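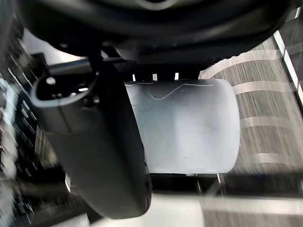 Wrist view, pale gray cylindrical object on its side against the gripper finger.

Rukoletti Chores, data card

Summary
Wrist-camera recordings of a two-finger arm doing small household pickup jobs: lift an item, carry it, put it down, return for the next one. Collected to find out which parts of tidying a room a machine can be trusted with today. Maintainer: Clyde Kapoor.

Contents
94 episodes, 70 for training and the rest held out. Episodes are stored whole, including failures. Nothing was trimmed after a drop, so some run long. Each has a task string, joint states, gripper width and an outcome label.

Outcome labels
done – item placed in the target area, no human contact
assisted – operator touched the item or the arm
dropped – item left the fingers before placement
stopped – run ended by the operator or a joint limit

Known limits
The fingers block much of the wrist view near a grasp. Rounded items are the worst case, as the contact line is often hidden and the policy has to guess at roll. Gripper width helps a little.

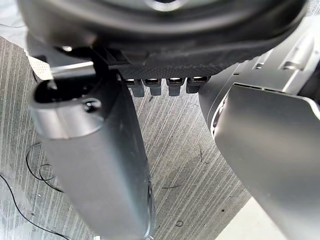 Floors are a separate problem. Thin cables, threads and specks have no labels in this release, and the baseline treats them as background. A person tidying a room picks up a stray thread without thinking. The Brulis baseline does not attempt it, and should not be scored as if it did. Cable handling is out of scope until version 4.

Intended use
Grasp and placement research, failure detection. Do not use the done rate as a claim that an arm can run unattended in a home. Operators were present for every episode and the stop button was used.

Changes in version 2
Task strings rewritten in plain English. Gremunitz calibration files replaced – the June set had the wrist offset in the wrong sign. The Strickland loader still reads the old layout, pass legacy=1.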